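Suturing module - how is everyone scoring part-done runs?
Student Robotics Forum > Surgical projects

bindex_lab
We have 600 logged runs now and plenty stop partway along the wound. Our marking sheet gives nothing unless the whole incision is closed. I think that is too harsh for second years.

Troltden
Leave it as it is. If you give marks per stitch, people will put in two good ones and stop.

festach4
Disagree. Spacing and knots can be marked on their own. We did that in March and the reports got better.

Troltden
Better reports, yes. Did more groups close the wound?

festach4
A few more. I haven't got the numbers with me.

Nhyira Atinga
I'm marking for the Nikzad group this term. I give up to 4 for each tied stitch and take off 2 if the edges don't meet. Thread handling is a separate mark. This one has two stitches in on the left half and the right half still open, so under the old sheet it gets zero. I would mark the left half and put the rest down as not done.

bindex_lab
Would you take anything off for the long tail between the two tools?

Nhyira Atinga
No - only if it gets caught in a knot.

Troltden
I'd take one off. Loose thread near the jaws is asking for trouble. Run 1252, for anyone checking against their own sheet:

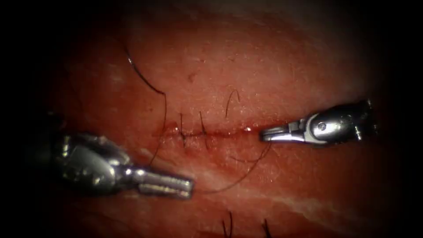
Marking sheet, draft two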